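3. Pliage d'une feuille souple : choix du matériau et protocole

3.1 Objet de l'étude

Cette partie du projet Flukorent porte sur le comportement au pli de feuilles souples posées à plat sur une table. On cherche à savoir dans quelle mesure un premier pli facilite le suivant, et si la position de la ligne de pli reste stable d'un essai à l'autre. Les essais ont été menés par Aliki Christodoulou et Radomir Đorđević, sous la direction de Špela Popescu.

3.2 Matériaux

Quatre références ont été retenues : deux papiers, un non-tissé et une toile fine, tous fournis par Hiltevus. Le choix d'une teinte vive répond à une contrainte pratique, le plan de travail étant gris clair. Les feuilles blanches employées en avril donnaient un contraste insuffisant pour repérer les bords, et les relevés correspondants ont été écartés.

Chaque feuille est stockée à plat sous une plaque de 50 cm de côté. Une feuille conservée en rouleau garde une courbure résiduelle qui fausse la mesure de l'angle d'ouverture.

3.3 Protocole

La feuille est posée sans adhésif. Le pli est amorcé au centre, puis marqué vers les deux extrémités. Après relâchement, on attend l'équilibre et on relève l'angle entre les deux pans. La feuille est ensuite remise à plat et la ligne de pli sert de référence pour la série suivante. Chaque référence subit 12 cycles.

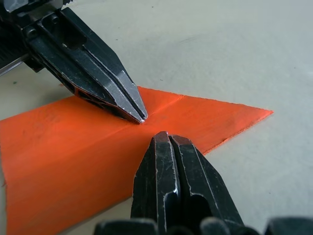 Le point de contact doit rester proche de la ligne de pli. Un appui décalé crée un second pli, parallèle au premier, qui rend la feuille inutilisable pour la suite de la série. L'effort d'appui est maintenu constant ; les feuilles présentant une marque d'écrasement sont remplacées et le cycle est repris depuis le début.

3.4 Résultats

Les deux papiers conservent une ligne de pli nette dès le premier cycle. L'angle d'ouverture diminue ensuite peu. Le non-tissé se comporte de façon intermédiaire : le pli est visible mais s'étale après plusieurs remises à plat. La toile ne garde pratiquement aucune trace, et la ligne a dû être reportée au crayon.

L'écart entre séries provient surtout de la remise à plat. Mirjana Matić a proposé de lisser la feuille du pli vers les bords, dans un seul sens. Cette consigne a été adoptée pour les dernières séries, dont la dispersion est plus faible.

3.5 Points ouverts

L'influence de l'humidité n'a pas été étudiée. Le sens des fibres, connu pour les papiers, reste à déterminer pour le non-tissé. Les relevés bruts figurent en annexe B.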